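はんだごてのこて先を長持ちさせるコツ

電子工作のキットや無線モジュールの基板を組むとき、はんだが乗らない原因の多くはこて先の酸化です。作業台でできる手入れをまとめました。

使い始め
電源を入れたら、温まりきる前に糸はんだを当て、先端全体を薄く覆います。新品のこて先は最初の一回が肝心です。

作業中
濡らしたスポンジは軽く絞って使います。水が垂れるほど濡れていると先端の温度が下がり、次の一点が付きにくくなります。金属たわし式のクリーナーなら温度はあまり下がりません。うちではNonsteadの缶入りを使っていて、38枚の基板を組んだところで中身を裏返しました。
5分以上手を止めるときは電源を切ります。

黒くなったとき
紙やすりで削るとめっきがはがれ、こて先の寿命が縮みます。Jinnessのチップリフレッサーのようなペーストに熱い先端を押し当て、すぐ新しいはんだを付け直してください。二、三回繰り返しても銀色に戻らなければ交換です。

片付け
先端にはんだを多めに盛ったまま電源を切ります。拭いてからしまうと、次に使うときには酸化しています。 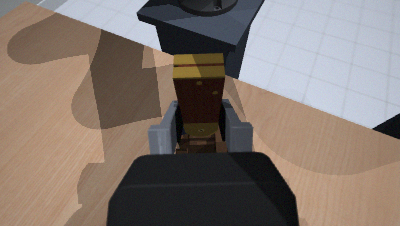
鉛フリーはんだでも手入れの方法は同じですか。
手順は同じです。ただし設定温度が高くなるぶん酸化が早いので、はんだを盛り直す回数を増やしてください。

替えのこて先は型番ごとに小袋に分け、袋に使い始めた月を書いておくと交換の時期がわかります。

2018年11月25日更新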